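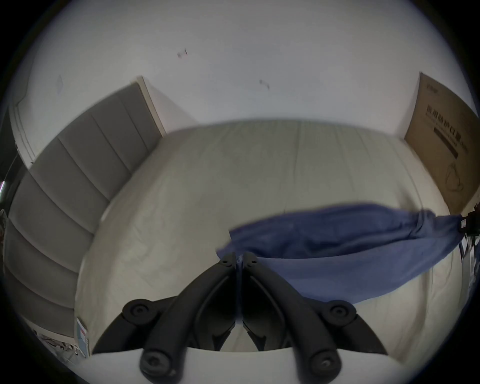
Lernari tells suppliers: a neat bedroom demo is no proof of a safe home robot

JEDLEY, February — Lernari, the independent testing firm, today published a draft code of practice for companies that want to sell cloth-handling robots for use in private homes. The firm says it will not list any product on the strength of demonstration clips alone.

The draft asks suppliers to log 200 attempts at each task they advertise, in 7 different homes, and to report every one of them. Drops, snags and stops count. So does any moment when a person steps in to help.

"I have watched plenty of grippers hold up a blue cloth over a bed," said Kamran Akbari, who leads household testing at Lernari. "Fine. Holding a cloth by one corner over a cream sheet tells me very little about the next bed, or a blanket that weighs three times as much, or a child who walks in halfway through. If a company says its machine is ready for bedrooms, it can show us the bad runs too."

Under the draft, suppliers would have to:

State which tasks were run by a person holding or steering the gripper and which were run by the machine alone.

Leave rooms as they are normally lived in. Boxes against the wall and papers by the bed stay put.

Publish the greatest closing force at the fingertips, measured on the model being sold.

Stop all motion when a hand enters the space between two grippers.

Lernari is also wary of the word "certified." Its review of 28 sales brochures found the term used freely, often with no test named. Under the code, a supplier using it must give the test, the lab and the version of the software on the day.

Two companies, Edwards and Dultero, have agreed to try the reporting forms. Lernari stressed that neither has passed anything yet.

"Signing up for paperwork is the easy part," Akbari said. "We'll see what comes back. I'm not holding my breath — I've read too many voluntary codes that ended up as a logo on a box."

The code carries no legal force. A late change to the software would void earlier results unless the supplier repeats 400 test cycles, a rule some firms have already called too strict. Lernari says it is open to a lower number if anyone can produce data to support one.

Written comments are open to suppliers, renters' groups and the public. An open question session will be held at Lernari's Jedley office on Wednesday at 2 p.m.

Media contact: Lernari press desk, Jedley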